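When a Gripper Drops or Marks What It Holds

If you use a two-finger gripper at the bench to move small things in and out of boxes, sooner or later it will let go of something or scratch it. The usual causes are simple. Check them in the order given below and you will usually find the fault before you need to take anything apart.

Stop first. Take your free hand away from the fingers and, on a powered gripper, switch off at the wall before you touch the pads. A stop button on the handle holds the fingers where they are, and some models will try to finish closing when the button is released. I got a pinched thumb that way in April. It was sore for 2 days and it was my own fault.

Look at the pads next. Dust, skin oil and polish all build up in the texture, and a pad that looks clean can still be slick. Wipe both pads with a damp cloth and a drop of dish soap, wipe again with plain water, and let them dry fully. Do not use furniture spray or anything with silicone in it. If a pad has lifted at one corner, peel it off, clean off the old glue and fit a new one. Change both sides together. A new pad facing a worn one will pull the object crooked.

Check that the fingers meet evenly. Close them slowly on a folded index card and tug it. If the card slides out on one side, the pins on that side may be worn or loose. Push each pin with a fingertip. It should not move.

Watches give the most trouble. They are heavy for their size, the case is hard and smooth, and the strap swings. Lower the watch until it is close above the floor of the box before you open the fingers, and keep the pads off the buttons. 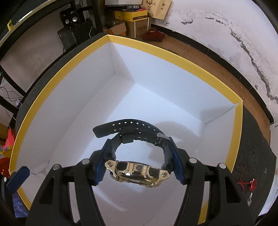 Gold-cased watch with a black strap, held between blue pads over a white-lined box.

Put something soft under the work. A padded mat around the box will save a watch that falls outside it, but the floor of the box needs a cloth too if it is bare. Keep string and small clasps well away from the fingers. A loose end caught between pad and object feels like a good grip until the weight comes on.

If the gripper still slips after cleaning, turn the closing force up one step and try again with something you don't mind breaking. Mine has 5 steps and I rarely go past the third. High force is what leaves marks on plated cases, and it wears the pads out early.

Write down what was dropped, which step you were on and when the pads were last changed. A pencil note inside the lid of the toolbox is enough.

Kenji Tillman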